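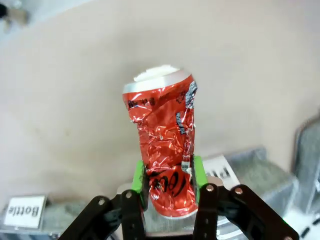
**Figure 1.** Crushed red can, heavily creased along the body, silver rim still fairly round.

### 3.2 Containers and sorting categories

Drinks containers only. Food tins, cartons and jars were left out at this stage (see 3.4 for why jars were such a headache in the pilot). Three categories, set by the signs Kolley already uses in its lunch area: Bottle, Plastic, Can. "Bottle" means glass. We kept the wording even though a plastic bottle is obviously also a bottle, becuase changing the signs would have meant changing the thing we were studying.

Crushing matters more than we expected. A can squashed from the sides, like the one in Figure 1, loses its outline but often keeps a readable rim, and raters in the pilot leaned on the rim and the color of the metal. Printed text was less use. Once the wall folds, lettering breaks up across the creases and small print is gone. Condition was therefore coded on two items only: rim (round / bent / closed) and body (whole / dented / crushed). Niven coded everything, Begum recoded a subset of 31 containers. Disagreements nearly all on dented vs. crushed.

### 3.3 Basket layout

Open fabric storage baskets, square, gray outside with a darker lining, in a row on a long table. One white card standing in front of each. No lids. Lids were tried at Bhattacharjee and people just left things on top.

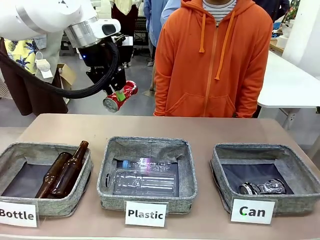

*Photo: D. Uddin / Padus*

Left to right the order was Bottle, Plastic, Can, and it stayed that way for all 14 sessions. Glass bottles don't lie flat in a basket this size, the necks come up toward the rim or over it, so the glass basket tends to identify itself from a distance. Plastic bottles on their sides sit lower. A crushed can lower still, and someone standing back from the table may have to lean in to see one. This is a possible confound: the card carries more of the work for cans than for glass. Not controlled for here.

Cards were read from the front edge of the table. Participants standing behind the table saw the backs, so their placements are reported seperately (Table 2).

### 3.4 Excluded items

Of 300 containers logged, 2 were dropped. Both were jars with metal lids, brought in by participants, and no two raters agreed on where they belonged. Kodikara's view was glass, by weight. Abeysekara wanted a fourth basket. Left for the Prirnomia follow-up in September, where mixed-material items get their own condition.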